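Gripper covers and screw checks next to the belt - what's your rule?
Raltgate user forum > Good practice

beltside_mo
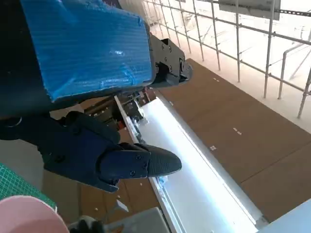
So our written rule says every screw on the fingers gets checked every 24 hours of run time, plus the cover gets looked over. I think that's overkill and I'd like to go to 1,000 cycles.

tinsnip
Nope. Keep the 24. Cycles only work if people log them, and ours quit logging in December.

Listum_fan
Disagree! We went by cycles all last year, about 3,291 between real problems. Paint marks on the screw heads help a lot.

tinsnip
Fine, but what about crud on the floor by the belt? Our rule is sweep first, then power up.

beltside_mo
Ours doesn't mention the floor at all - adding it tonight.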